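FOR IMMEDIATE RELEASE — 8/24/21

# Stellmont asks the town to stop ironing for a week

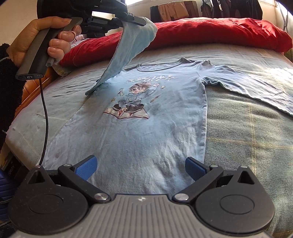
A light blue long-sleeved shirt laid out on a plaid blanket.

Civunton laundry firm Stellmont, which earns a fair part of its living from pressing other people's shirts, is asking customers to leave their irons in the cupboard for one week in April.

The Crumpled Week will run across all 11 Stellmont shops. Anyone who brings in washing will get it back clean, dry and neatly folded, with the pressing charge knocked off the bill. Creases are included at no extra cost.

The idea came out of a survey of 496 customers. Asked when they had last noticed a crease in a colleague's shirt, 200 could not remember. A further 43 said they had never looked and would rather not start.

"I have been ironing shirts for a living since I left school, and I found those answers quite hard to read," said Noman Kakakhel, who runs Stellmont. "Then I went home and looked at my own shirts. We may as well be open about it."

Bidis, the tea room next door to the Civunton shop, will give a free pot of tea to any customer who turns up visibly rumpled. Staff will be the judges and their decision is final. Võ, the tailor across the road, has been invited to take part and is thinking it over.

Shirts for weddings, funerals and court appearances will still be pressed on request.

"We're not monsters," said Shamim Shaikh, manager of the Civunton shop.

Normal ironing, and normal prices, return the following Monday.

**Press contact:** Shamim Shaikh, Stellmont, Civunton

ENDS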